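Delinham open day, 2019-12-04

Quick notes before I forget. Kitchen room first, big brown table, all sorts on it.

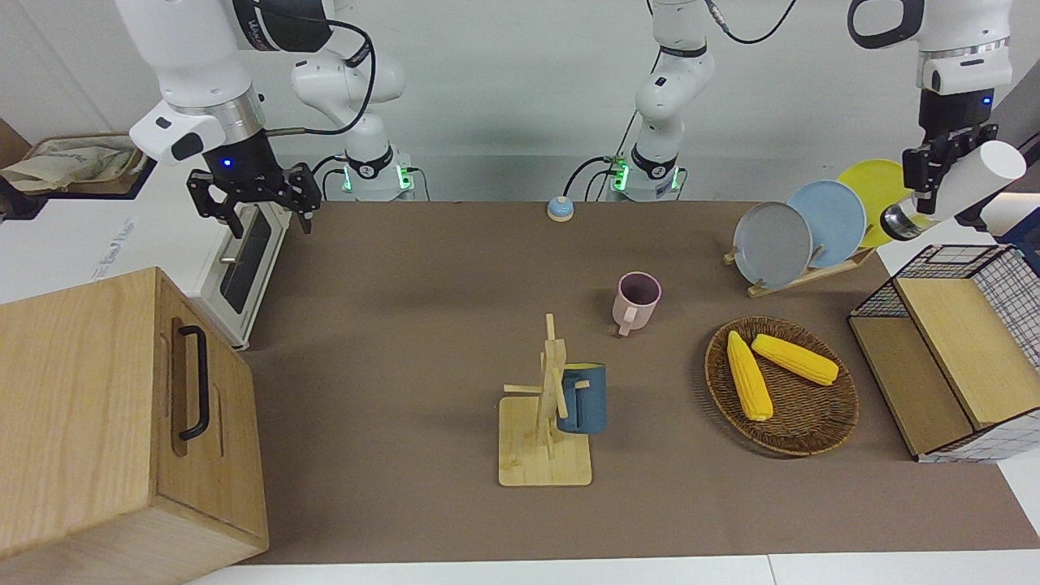

How do you keep a wooden tray from warping? Wipe it, dry it right away, stand it on edge overnight. Never soak it.

Liked the light-wood box best – black bar handle, nice grain. Wooden tray with a beige cloth on top of the white appliance too. Want one teh same for home. Room 220 after that, mostly shelving. Coffee ok. Back in Febuary for the Evarent day.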